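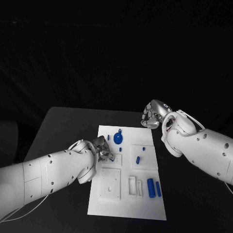
Tímea Mészáros would like it known that a set of parts is only a kit if everything in it fits something else in it, and that by this standard versions 1 and 2 of our board were a collection. She wrote this in the issue tracker in October, and the word "kit" has since been removed from the project name.

Proltirstead Board Set, version 3

What you get

Drawings and part files for a small assembly board: a flat white base plate, raised white fixture plates that sit on it, and blue parts that go on the fixtures. With them come written records of people and other things trying to put the blue parts where they belong, and photographs of the board at various stages of completion and dignity.

Folders

parts/ has the part files. One file per part, named after what the part is.
plates/ has the base plate and the fixtures.
records/ has one text file per attempt, 1665 in all.
photos/ has 2094 photographs, numbered. There are more photographs than attempts because some attempts were more interesting than others.
old/ has versions 1 and 2. Please don't build these. People keep building these.

Why white and blue

Blue parts are easy to find on a white board. They are also easy to find on a dark table, which matters more than we planned for, small pegs being what they are. Version 1 was white on white and we would like to stop talking about it.

Names of parts

The wheel is the upright one shaped like a gear. It's called "wheel" in the records and not "gear" because two people at Gralport spent a week calling it "cog" and we needed a word none of us liked. The knob is the knob on top of the wheel. The hub is in the middle, where hubs are. Pegs are pegs. If a record says "peg (other)", the writer had lost track of which peg was which, and so have we.

Records

Each file has the same fields, in this order:

part: name from the list above
start: where the part was before the attempt
goal: the fixture it was meant for
result: seated, not seated, or dropped
note: free text

546 of the records have something in the note field. Most of the notes are useful. A few are about lunch. We left those in after a long discussion in which Orbán (our shared server, named after nobody's favorite printer) ran out of disk space and settled the matter by deleting the edited copies.

A part is "seated" when it touches the fixture all the way around and stays put when the board is nudged. How hard to nudge was never written down. Vivell, the inspection script, doesn't nudge anything. It checks spelling and field order and will happily pass a record saying a peg was seated in a wheel.

Building your own

Make everything at 100 percent scale. The fit is fussy, and a peg that's slightly too big becomes a permanent feature. Clean the edges of the fixtures before the first use. Attach the fixtures following layout.txt, starting at the far left corner and working toward yourself, or you'll be reaching over finished work with your sleeves.

Put the board on something dark and dull. Shiny tables made a mess of the photographs in version 2, which is part of why version 2 lives in old/.

Known problems

The wheel leans if its fixture is even a little loose. Tighten the fixture, then blame the wheel.

The goal field uses two names for the same fixture in the early records. fixture_names.txt has the translation. It was written from memory.

"Dropped" covers everything from a part tipping over on the board to a part leaving the building in somebody's cuff. Don't read too much into it.

Spare pegs

Make extra. We don't recommend a number, as every number we have recommended was too low.

Changes since version 2

New wheel with a thicker hub. Fixtures moved further apart. Layout file now matches the layout. Tímea has tested the fit of every blue part and will allow "set".

Reporting problems

Open an issue with the part name, the version and a photograph. If the version is 1, you know what we're going to say.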